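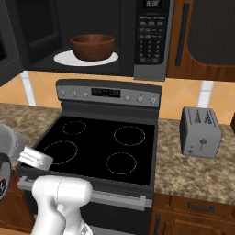
Brown bowl on the plate, microwave door wide open

Saturday, and I have eaten nothing but figs since I got up. Ishbel Dalgleish dropped off a whole tray of them last night on her way back from Plemden and they are right at that point where you either eat them today or throw them out tomorrow. So I'm eating them! Cold, over the sink, with the juice running down to my elbow.

Dad never let a fig go to waste. He'd split them, press a walnut into each one and drizzle over the dark honey that came in the Ristić jar, and he swore it was good for the chest. Any cough, any sniffle, out came the figs. I hated the walnut bit — it was like finding a pebble — and I used to pick mine out and hide them in my sock. My mother found them on laundry day, of course, and I got a talking-to about iron and good fats while she shook out the sock.

Anyway, I like the walnuts now. Funny how that goes.

The plan for this afternoon was fig jam. I looked up three recipes and they all want a mountain of sugar, and I'm supposed to be cutting down. Shayne Grimshaw from work says he makes his with just 200 grams to a kilo and plenty of lemon, and it keeps for eight days or so in the fridge. Eight days is fine, it won't last that long with me in the house. He also puts black pepper in it, which I'm not sure about. Maybe in one jar.

I'm keeping a few back to dry. You're meant to do it in the sun (ha, in June, here, with this rain) so they'll go in the oven on low with the door propped and I'll just have to stay home and read. Poor me.

Also been trying to drink more water and less coffee. Got to two o'clock before I gave in and made a pot, and my head felt better within minutes, so I don't know what that says. Went to bed late, slept badly, the figs are probably doing more for me than anything else this week.

Need lemons. Need jars too, the good ones are all at Ishbel's.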